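Nondar Storage and Packing Guide
Print this page | E-mail this page
Search the guide Go Advanced search
January 4, 2024 | Nistard Product Documentation

Section 4. Bagging small loose items

This section covers filling, closing and storing the clear liner bags supplied with the Nondar shelf unit. Read Section 3 first if the shelves are not yet fitted. The bags are for dry household goods only.

CAUTION: Plastic bags can cause suffocation. Keep empty and filled bags away from babies, children and pets. Do not use them in cribs, beds or playpens.

4.1 Before you start

1. Clear a table or other flat surface near the shelf unit.
2. Wipe the surface. Grit under a bag will scratch the film and may puncture it when the bag is full.
3. Sort the items by weight. Heavy items go in first.
4. Wrap anything with a sharp corner in tissue paper or a soft cloth. Tape the wrapping closed.

Note: The film is translucent, not fully clear. Colors show through it but small items and printed labels are hard to make out, so keep a written list of what goes in each bag.

4.2 Filling the bag

1. Shake the bag open and fold the top edge outward to make a cuff – a cuff the width of your hand is enough.
2. Stand the bag on the table and place the heavy items in the bottom.
3. Add the lighter items on top. Leave the top third of the bag empty.
4. Put tissue or other soft packing in any gaps. Do not push it down hard.
5. Lift the bag by the cuff and check that the bottom does not stretch. If it does, take out the heaviest item and start a second bag.

Film and contents, four views:

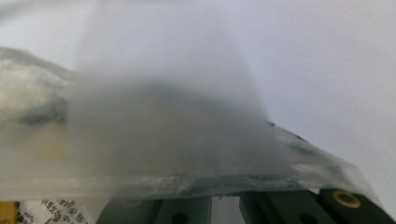
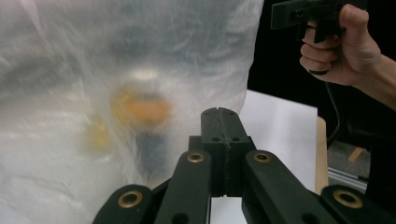
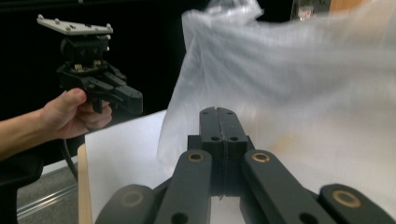
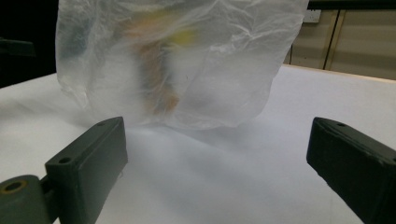

4.3 Closing the bag

1. Unfold the cuff.
2. Press the air out slowly with a flat hand, working from the bottom toward the opening.
3. Gather the top and twist it 3 times.
4. Fold the twisted part over and fasten it with one of the ties in the Kostbridge hardware pack. Do not use wire or staples.
5. Write the contents on a card and attach it to the tie. The cards are in the same pack.

CAUTION: Do not close a bag that has damp items in it. Moisture stays inside and can leave marks on paper and fabric.

4.4 Placing bags on the shelf

1. Lay the bag on its widest side with the tie facing the front of the shelf.
2. Stack no more than 2 bags. A third may slide when the shelf is pulled out.
3. Keep the bags clear of heaters and lamps. The film softens at 70 degrees Celsius and may stick to whatever is next to it.
4. On units with the Hedegaard door, check that no film is caught in the hinge before you close it.

4.5 Checking and replacing bags

Check stored bags once a year. October works well if the unit also holds winter clothing. Replace a bag if the film is split, has turned yellow or feels brittle. Small creases and cloudy areas come from handling and do not weaken the bag.

To reuse a bag, turn it inside out, wipe it with a damp cloth and hang it up until it is completely dry – some marks from tape will remain. Replacement bags are sold in packs of 4. For the part number, see the parts list in Section 7.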